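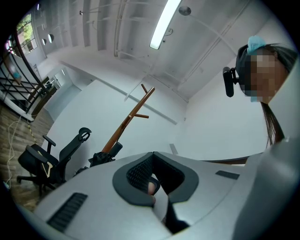 Zultus hand unit and headset in use, ceiling light on, stair side of room to the left.

Zultus hand-held gripper kit: pre-acceptance safety checklist
Site: Costello
Supplier: Stekthorpe
Checked for: Zenthorpe
Checked by: Doğukan Soylu
Day: Wednesday, start 9 a.m.

Marks used: OK, FIX (before regular use), NOTE (no action needed to pass), N/A.

1. Hand unit

1.1 Housing free of cracks and sharp edges: OK
Comment: White and light gray shell. Ran a cotton glove over the seams and it didn't snag. There is a little flash left from molding inside one of the slots. You can't reach it with a finger, so I left it.

1.2 Finger opening and padding: OK
Comment: Black padding, gray rubbery rim. Sits well around the finger. I pulled on the rim and it did not lift. Padding cannot be removed for cleaning, see 1.5.

1.3 Pinch points: NOTE
Comment: Jaw force is set by the user's own hand, and the manual says so. I could still catch a fold of skin at the jaw hinge if I held the unit with two hands. Manual should warn against two-handed use.

1.4 Vents clear in normal grip: OK
Comment: The long ridged vent on the slope stays uncovered with my hand size. Have someone with larger hands try it.

1.5 Cleaning between users: FIX
Comment: Kit comes with wipes but no instructions for the padded part. Stekthorpe to say in writing which cleaner is safe on the mesh.

1.6 Weight: OK
Comment: 500 grams on our scale with the strap attached. Same as the spec sheet. Wrist was fine after the first session and a bit tired after the second.

2. Headset

2.1 Strap holds when user looks down: OK
Comment: Users look down at the hand unit most of the time, so test it that way. Did not slip.

2.2 Side module clearance: NOTE
Comment: The module sticks out at the side of the head. Keep away from door frames and shelf corners. I bumped it once on a cabinet, no damage.

2.3 Long hair: FIX
Comment: Hair that hangs straight down can reach the top of the hand unit when the user leans in. Clip on top of the head is not enough. Tie back behind the neck before picking up the unit. Add this line to the start card.

2.4 Surface temperature of module: OK
Comment: Warm, not hot, at the end of the second session.

3. Room

3.1 Floor cables: FIX
Comment: Thin white cables lie loose on the wood floor on the staircase side. Cover or reroute. The striped yellow and black strip is nearby but does not hold them down. This is the one I would do first.

3.2 Stairs: NOTE
Comment: Metal railing is in place. No one wearing the headset should use the stairs. Take it off, then go.

3.3 Chair: NOTE
Comment: Office chair on casters. Roll it away from the cables before a standing task. For seated tasks it is fine.

3.4 Bags and coats: NOTE
Comment: Black bag at the foot of the coat rack. Keep bags against the wall there.

3.5 Lighting at the table: OK
Comment: 400 lux on the work surface with the ceiling tube on. Window light changes a lot during the morning, so take the reading again in the afternoon if tasks run late.

4. Charging and storage

4.1 Charger label and plug: OK
Comment: Rated from 100 V up, US plug fitted, no adapter needed.

4.2 Charging while worn: FIX
Comment: The quick guide shows the headset plugged in on a user's head. The manual says not to. One of them has to change.

4.3 Case closes without pressing on the jaws: OK

4.4 Spare pads: N/A
Comment: Not part of this package. Sold separately.

Result: conditional pass. Items 1.5, 2.3, 3.1 and 4.2 stay open. 2.3 and 3.1 are ours, 1.5 and 4.2 go to Stekthorpe. Short sessions can continue once 3.1 is done.

D. Soylu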